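Session 2: running a giveaway on your blog

Right, so last time we set up your review policy, and this week it's the fun one. Giveaways! I ran my first on a tiny skincare blog and got 12 entries, four of them from my own relatives, so please don't be put off if yours starts small.

Pick the prize before you write a word of the post. One full-size product you've used yourself beats a bag of sachets every time. For our practice post we'll use the Kirel hand balm, and you can borrow the blurb from the Garnonham sheet.

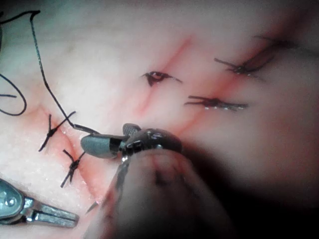

Your rules go near the top, in plain words: who can enter, where they must live, when it closes (give the time as well as the day) and how the winner is picked. Keep them short and leave gaps between them. Think of the black stitches in the photo, each one tied off separately along the red line of the cut, and do your rules the same way, one point finished before the next begins. I once put the whole lot into a single paragraph and had people entering from three countries I couldn't post to.

Next, ways to enter. Stick to 2 at most, say a blog comment and a newsletter sign-up. My Bjarnason candle giveaway had 8 (what was I thinking?) and checking them took me a whole Saturday. 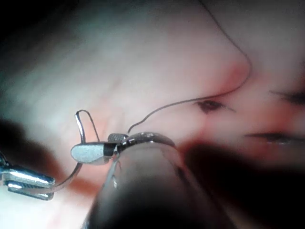

The other thing with sign-ups is consent. If someone enters by email, tell them what you'll send and let them say no to the newsletter without losing their entry. Copy the wording from the Sondedard template for now and we'll pull it apart next week.

Picking the winner: number the entries, use a random picker and save a screenshot. I had 433 entries in May and one very cross email, and the screenshot sorted it out in minutes. 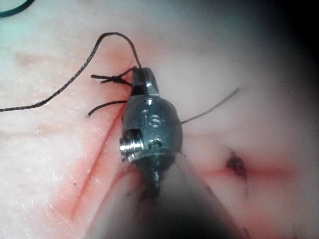

Then email the winner, give them a deadline to reply, and say in your rules that you'll redraw if you don't hear back.

For next time: draft your own giveaway post, rules included, and bring it on paper so we can scribble on it.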